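Warndale Holds Back on Second Robot Arm, Publishes Its Own Cost Worksheet

December 30, 2019

Warndale, a contract packing company that handles small goods for gift and craft sellers, said today that it will not buy a second robot arm in the coming budget year unless the first one meets a set of targets written down before the trial began. The company is also releasing the worksheet it used to reach that decision, in the hope that other small shops will fill it in before they sign anything.

The decision follows a review of quotes from two suppliers, Grorkberg and Tisine. Both offered an arm, a two-finger gripper and a wrist camera as a package. Both said the equipment would pay for itself in under two years. Warndale's planning office could not get either figure to hold up once it put its own hours into the sums.

"The payback number on a quote assumes the arm is busy all day," said Bleddyn Lewis, who runs equipment planning at Warndale. "Our work doesn't look like that. We do a few hundred of one thing, then we stop and do a few hundred of something else. Every change costs us a person's time, and I couldn't find that person anywhere in the quote."

The company's worksheet puts that person in. It has a line for setup between jobs, a line for the worker who stands by while the arm is learning a new item, and a line for spare fingers. It also has a line for hours lost when a part turns up in a size the gripper wasn't set for. Warndale found that these four lines together came to more than the yearly service contract, and in the case of one quote they wiped out the claimed savings for the first year.

Small boxes are the item the company cares about most. They are light, they slide, and the open ones have straps and tabs that stick up where a finger wants to go. A person deals with that without thinking. A gripper has to be told, and somebody has to be paid to tell it. 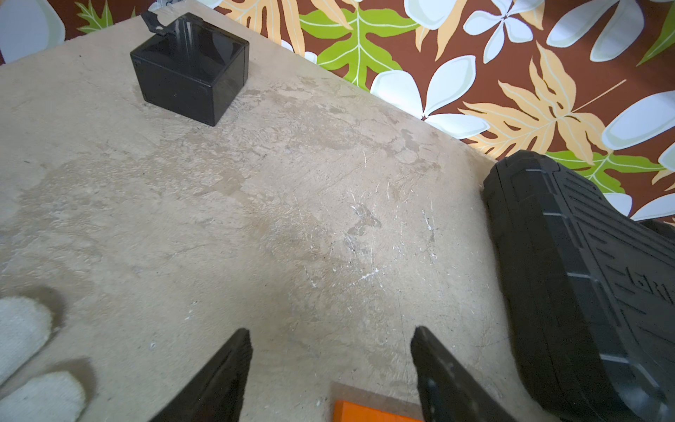 Warndale's buyers were also wary of the demonstrations they attended. Items had been laid out neatly, on a clean surface, with the same spacing every time. The company asked both suppliers to repeat the work on a scuffed table with its own stock, set down any which way. Grorkberg agreed and ran 754 picks over the course of the visit. Tisine offered a video.

"I'm not saying the machines are bad," Lewis said. "I'm saying I was asked to budget for the demo, and I don't get to run the demo. I run a packing floor with old tables and mixed orders."

Under the plan approved this month, the arm already on trial will stay through February. It will be judged on finished boxes per paid hour, with all hours counted, including those of the worker beside it. Repairs will be logged by the people doing them. If the arm falls short, the money set aside for a second one will go to better benches, lighting and a label printer that the packing team has been requesting for a long time.

Lưu, the outside bookkeeping firm that checked the worksheet, suggested one change that Warndale accepted. The first draft spread the purchase price over 5 years. Lưu pointed out that neither supplier would promise spare parts for that long in writing, so the period was cut to four. That change alone raised the yearly cost of each arm by a quarter.

Warndale said it expects some pushback from people who see the hold as a lack of nerve. The company's view is that a late purchase can be made up and a bad one has to be paid off every month. It has asked both suppliers to send new quotes with labor for setup and supervision shown as separate items. Grorkberg has said it will do so. Tisine had not answered when this release was prepared.

The worksheet is free and fits on two pages. It can be requested from the Warndale planning office and may be copied or changed without permission. The company asks only that anyone who finds a missing cost write in and say so.

About Warndale

Warndale packs, labels and ships small goods under contract for independent sellers. Questions about this release should be sent to Bleddyn Lewis at the planning office.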